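Section 4. Preparing the Kitchen and Installing the Water Filter Unit

This section applies to the Tirnavlow under-sink filter in its standard and tall versions. Read all of it before opening the carton. Installation in rented property requires the written agreement of the owner, and in some districts the work must be carried out by a licensed plumber. The local water office can advise on this point.

4.1 Before you begin

Confirm that the carton holds the filter head, one cartridge, the mounting bracket, the feed valve, two lengths of tubing and the bag of fittings. The bag is packed inside the bracket and is easily missed. If a part is absent, contact the supplier and do not substitute a fitting from another maker.

The unit must hang upright inside a base cabinet, on a side wall or a back panel that is firm enough to take a screw. Allow a clear height of 14 inches below the bracket for the standard version. The tall version needs more; see the sheet supplied with it. 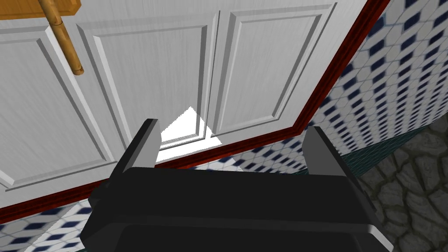 Doors that close with a spring hinge should be checked for clearance before the bracket position is chosen. The hinge arm moves inward as the door closes and may strike the filter head. Hold the head in place by hand, close the door slowly and mark the position only when both parts are clear of each other.

CAUTION: Do not mount the unit beside a water heater or a dishwasher vent. The cartridge housing is not rated for temperatures above 103 °F.

4.2 Shutting off the water

1. Close the cold water valve under the sink by turning it clockwise until it stops.

2. Open the cold tap and let it run until the flow ends. Leave the tap open.

3. If water continues to drip after several minutes, the valve is worn. Close the main valve for the home and have the worn valve replaced before proceeding.

4. Locate the main valve even when it is not needed. It may be in a utility closet, a basement or a hallway recess, and every adult in the household should be shown where it is.

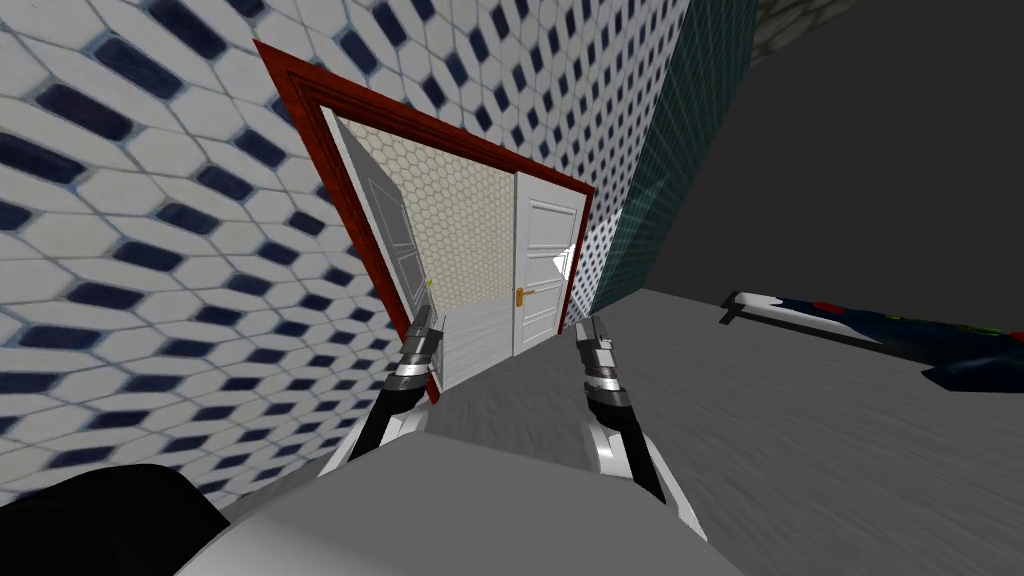 5. Place a shallow pan and a dry cloth beneath the supply line. A small amount of water will remain in the line – usually less than a cup.

4.3 Fitting the feed valve and bracket

1. Disconnect the cold supply line from the shut-off valve with an adjustable wrench.

2. Thread the feed valve onto the shut-off valve by hand, then tighten it one quarter turn. Overtightening will split the washer.

3. Reconnect the supply line to the upper port of the feed valve.

4. Fix the bracket with the screws supplied. Use a level.

5. Push the tubing into the inlet port until it passes the second line printed on its surface, then pull back gently. The tubing should not move.

NOTE: Tubing must be cut square. A slanted end is the most common cause of slow leaks.

4.4 First use

Open the valve slowly and inspect each joint with a dry paper towel. Run the cold tap for 13 minutes and discard the water. Cloudiness during the first day is caused by trapped air and is harmless.

Replace the cartridge after 300 gallons or six months, whichever comes first. Write the month of installation on the label provided – for example, December – and attach it to the inside of the cabinet door.

Questions about this section may be addressed in writing to Siiri Lehtinen, Customer Documentation. Orders for replacement cartridges are handled separately; see Section 9.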